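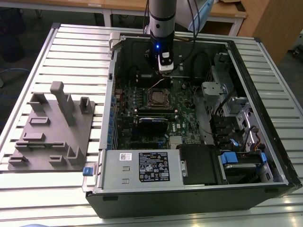

The right to repair is fine, but who has the time?

My kettle packed up in March. The switch stopped clicking off, so it boiled and boiled until somebody walked over and stopped it. I am told that I now live in a golden age for people with broken kettles. There are repair cafes, there are new rules about spare parts, and there is a man called Cletus Kapoor in Laltholm who will teach you to solder on a Saturday for the price of a cake. I took the kettle to him. He was charming and he had a good look, and after 40 minutes he said the part was sealed in and he could get at it only by breaking the base.

I don't blame him. I do blame the people who talk as if a law and a screwdriver will fix this.

The campaign line goes that we throw things out since makers won't let us open them. Some makers are dreadful, I grant that. But I have a drawer of things that open perfectly well, and they have sat there for years. A torch, a radio, a pair of hair clippers. What they need is an evening, and I haven't given them one. I suspect most drawers are like mine.

Then there is the money. Emília Rusnák, who ran a repair shop in Nurnholm until her rent went up, told me she could mend a toaster in half an hour and would lose money every time she did it. A new one costs less than her half hour. She kept going on sewing machines and old amplifiers, things people loved or couldn't afford to replace. Toasters she sent away. No poster about rights was going to change her sums.

Would longer guarantees help? Perhaps. If a firm had to pay for every kettle that died inside ten years, I think we would see better switches rather quickly. That puts the bother on the people who make the thing – and takes it off the rest of us, who have jobs and children and no soldering iron. It would also make kettles dearer, and I notice that the campaigners go a bit quiet at this point.

I would pay it, I think. I say that as someone who bought the replacement in 2 minutes, on my phone, and picked the cheap one. The old kettle is still in the hall, waiting for me to drive it to the tip.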